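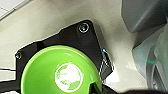 What is the Stinstead Reusable Tableware Loan Service?

The service lends plates, bowls, cups and cutlery to households, schools and community groups in Stinstead for events of up to 400 guests. It is run by the Town Recycling Office and is intended to reduce the amount of single-use tableware sent to landfill after parties, fairs and shared meals.

Who may borrow?

Any resident aged 18 or over may borrow for a private event. Schools, clubs, faith groups and registered nonprofit organizations may borrow for events held within the town limits. Businesses may not borrow for events at which food is sold for profit. A business holding a free staff event should write to the office before applying.

Is there a charge?

There is no charge for the loan itself. A refundable deposit is taken when the order is collected. The deposit depends on the size of the order and is stated in the confirmation letter. It is returned once the items have been checked, normally within ten working days.

How do I apply?

Application forms are available at the front desk of the Town Recycling Office and at the public library. The form asks for the place and time of the event, the number of guests, and the name of one adult who will be responsible for the order. Applications must reach the office at least 14 days before the event. Requests for more than 200 place settings should be made a full month ahead.

Applications for the summer season open in January. The office does not keep a waiting list, but applicants who have been turned down may apply again for the same event if they wish to do so, as orders are sometimes canceled.

What does a place setting include?

A standard place setting consists of one dinner plate, one bowl, one cup, one knife, one fork and one spoon. Serving dishes and pitchers may be added. The service does not lend glassware, sharp kitchen knives, tablecloths or cooking equipment.

May I order part of a place setting, such as cups only?

Yes. Please mark the items required on the second page of the form. Cups are packed in crates of 24 and bowls in crates of 20, and part crates cannot be issued.

Are the items safe for hot food and drinks?

All plates, bowls and cups in the loan stock may be used for hot food and drinks. They must not be placed in an oven, on a stove or over an open flame. Plates and bowls may be used in a microwave for up to three minutes. Serving dishes vary, and borrowers should read the card packed in each crate.

Where do I collect my order?

Orders are collected from the Clorker Street depot between 8:30 a.m. and 4:00 p.m. The borrower must bring the confirmation letter and a form of photo identification. Another person may collect on the borrower's behalf if named on the form. Delivery is not offered - large orders will need a van or more than one car.

Do I have to wash the items before returning them?

Borrowers are asked to scrape and rinse all items. Full washing is carried out at the depot, where everything is sanitized before it is lent again. Items returned with dried food on them may be subject to a cleaning fee of $15 per crate, which is taken from the deposit.

What happens if something is lost or broken?

Please report it when returning the order. Up to two missing or damaged items are allowed without charge on any loan. Beyond that, the replacement cost shown on the price list is taken from the deposit. Borrowers should not buy their own replacements, as items that do not match cannot be stacked in the crates.

May I keep the order for longer than agreed?

The standard loan period is four days, including the days of collection and return. An extension may be given if the items have not been promised to another borrower. Requests should be made by telephone before noon on the day the order is due back.

May we add labels or decorations?

Paper labels tied with string are permitted. Stickers, tape, paint and permanent marker are not, as they leave a residue that the dishwashers do not remove.

Whom should I contact with further questions?

General questions should be addressed to Areeba Abbasi, Loans Desk, Town Recycling Office, extension 339. Questions regarding deposits and refunds should be addressed to Liliana Mazza, Accounts, extension 494. Letters may be left at the front desk during opening hours.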